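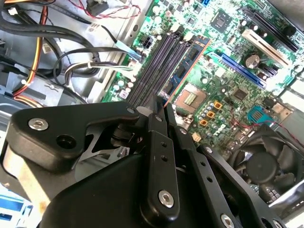

3.2 What people did with the manuals

I went into this part expecting the phone owners to skip the manual completely, and I was wrong! Of the 80 people we gave a Zutaline handset and its PDF guide, only 17 never opened the file. The rest poked around in it, mostly by typing a word into the search box and hoping (I do the same thing at home).

Where it went badly was vocabulary. People searched for "ringer" or "loud" and the guide only says "alert volume" — so they got no hits and gave up, usually after 2 tries. Kartini Setiawan and I went back through the search logs in December and tagged every failed word by hand, and Jarmo Lindqvist checked our tags. The failed words are all in the appendix.

I'd love to know if the printed Boltdale guide has the same trouble, as its index was written by a different team. Noel Saludo has a copy and we plan to run it past the same owners.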